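Bench notebook, chores rig
June 25, 2024

Kitchen tools again. Want to get the utensil set done before we go back to cloths, cloths are a swamp.

Where we are, for anyone picking this up cold: Kornard want a yes or no on "clearing up after cooking". Not the cooking. Pick up what's left lying about, put it in the right place, wipe down. Their people keep saying dishwasher loading but that's a separate job and I've told them so twice. Ustton want the shop-floor version of the same thing, i.e. tools back on the board at end of shift. Same grip problems, heavier stuff.

Policy retrained overnight on the hand-held demos, 700 in total, of which the last 100 are thin flat things only (spatulas, rulers, the long comb). Loaded first thing. Old one kept on the other drive, don't delete it please.

Morning runs, arm, flat pick off the table:
spoon, metal – fine, boring
whisk – fine if handle points at the arm. Handle away, it goes for the wires and drags
peeler – no. Gets a finger on the blade end every time
wooden spoon – good
wooden spatula – picks it, then it turns in the grip on the lift. Blade swings down and clips the table

80 tries across the set before lunch. Haven't done the split properly, will do it from the logs and not from memory this time. Feel of it is better than last week on round handles, no better on flat ones.

Thoughts on the turning. Handle is narrow, pads are wide, contact is a short strip and all the weight is at the other end. A person would shift their fingers without noticing. Ours closes and that's it, closed. Two options:
a) pick further down, near where it widens. More wood between the pads
b) let it turn, on purpose, and hang it straight before placing

Tried (a) by nudging the grasp point in the config. Helps the spatula, wrecks the spoon becuase the bowl gets in the way. So it would need to know which is which, and that's the bit Kamath reckon their recogniser does. Their demo was all on plain backgrounds. Ask for the thing on our table, our lights, our mess.

(b) is more interesting. If it hangs from the top of the handle it is upright already and going into a jar is mostly a straight move down. Did a set of demos by hand this way after lunch, slow, pausing at the top so there's a clear still bit before placing. Need to be careful not to bump the blade on the table on the way in, it hangs lower than you think when you're looking from behind the handle.

Pads: the fuzzy black ones are staying on for now. Steron's rubber ones grip harder but they catch on bare wood and then let go all at once, which is worse than slipping a bit. Check the felt for fluff before each session, it picks up all sorts. Glue on one was lifting at the corner, pressed back down, watch it.

Lost a good chunk of the afternoon to sync. Clock on the hand-held was behind the PC, 7 demos thrown out. Restarted both, ok after. Somebody put that on the start-up sheet.

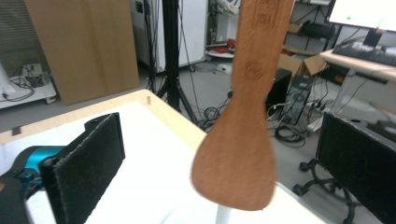 Spatula hanging between the felt pads, blade end down over the white table.

Clip this one's from is a keeper for set (b). Notes on it: handle vertical, blade nearly at the table, so there isn't much room left to go lower. Burnt mark on the upper handle might be handy for checking rotation between frames, it's dark enough to track. The second stamp lower down is too faint to bother with.

So can it do the chore yet? My answer to Kornard if they rang tonight: it can put away a friendly selection of utensils, one at a time, with nobody in a hurry. A child would do the lot quicker and wouldn't need the peeler turned round for them. Not a product. Wiping down I'd say sooner than tidying, wiping doesn't care what it's holding so long as it keeps pressing.

Ustton is maybe closer than the kitchen. Their tools live in fixed places and someone has already drawn the outlines on the board. Spanners are flat though, and heavy at the ends, so see above re turning. Would like to borrow a few and find out before promising anyhting.

Next:
– logs, proper split by object
– more (b) demos, spatula and ruler, start from different sides of the table
– jar with a wider neck, the present one is unfair
– peeler: leave it out or give it its own set, decide
– email Kamath re our table
– spare pads, order before we run out
– big tidy-up trial pencilled for October, needs the wiping in by then

Charger for the hand-held is on the left hand socket. The right one is dodgy.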